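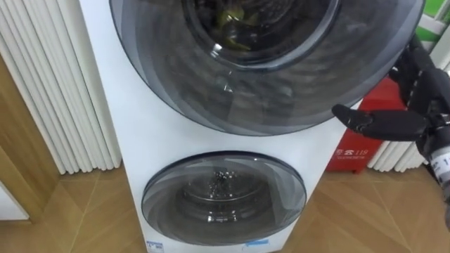

Gorano Open Day

The Gorano Open Day is a public demonstration of household robots held each August by Gorano, a robotics workshop in the town of Tristeditz. Visitors watch robots carry out ordinary chores, mainly laundry, in rooms furnished like a home. The event lasts one afternoon and admission is free. It grew out of a private showing for suppliers and has been open to the general public for the past 9 editions.

Background

Gorano was set up by Romain Lacroix and Blandine Rolland, who had worked together on warehouse sorting equipment before turning to domestic machines. Their first projects dealt with folding towels. Work on loading and unloading washing machines followed, and this became the workshop's main line of business.

The first showing took place in a storage building and was meant for parts makers, among them Jurčo, a firm that supplies wrist joints. Families of the staff came as well, and several asked to see the robots a second time. Rolland proposed opening the doors to the town the next summer.

The event moved to its present site after the storage building was sold. The new rooms have parquet floors and column radiators and had earlier been used as offices. Lacroix kept them mostly as they were, arguing that a robot meant for homes should be tested on floors and near fittings that people live with.

Program

Doors open at 1 p.m. Visitors are taken through in groups of no more than 18, and each tour lasts 40 minutes. A tour starts with a short talk on the robot's arms and hands, then moves on to the laundry station.

The laundry station is the best-known part of the visit. It is built around a tall white appliance with two round doors, one above the other, the upper being the larger. A robot with black jointed fingers works at the front of the appliance. One finger can be held out straight while the others are bent back, a posture the staff call the pointing hand. It is used to approach the rim of a door without bringing the whole palm close to the glass.

The task is divided into stages. The robot first finds the edge of the door, then moves a fingertip toward it, then tries to open it. Clothes are taken out one piece at a time and placed on a table. A staff member stands next to a stop switch during the whole run. When an attempt fails, the robot returns to its starting position and the stage is repeated.

Roxana Guzmán, who has led the laundry demonstration for the past 2 editions, introduced the practice of leaving failed attempts in the program. Before that, a failed run was ended and the group was moved on to the next room.

Technical aspects

Round appliance doors are a common test in household robotics. A tinted or glossy door reflects the room around it, and these reflections can confuse a vision system that is looking for an edge. Clear glass causes a related problem, as the system may pick out the clothes in the drum in place of the door in front of them. White cabinets against white fittings give little contrast.

Gorano's approach, described in a talk by Jérémie Brunet, is to combine the camera view with touch. The robot moves its fingertip slowly over the last few inches and relies on a change in force to tell that it has made contact. Brunet has said that the method is slow and that a person can open the same door in a fraction of the time.

Stacked appliances add a question of reach. The arm must be raised for the upper door and lowered for the lower one, and the angle of the wrist is different in each case. The two doors are treated as separate tasks and are practiced separately.

Attendance and reception

The most recent edition drew 138 visitors. Most came from Tristeditz, with a smaller number from nearby Enditz, where Gorano has arranged a shared bus. Local coverage has been friendly, though some visitors have complained that the laundry run is too slow for young children.

Romain Lefèvre, a teacher in Enditz who brings a class each year, asked for more time for questions. A question period was added at the end of each tour, and tour times were lengthened from 30 minutes to the current 40.

See also

Domestic robot
Robotic hand
Washing machine
Machine vision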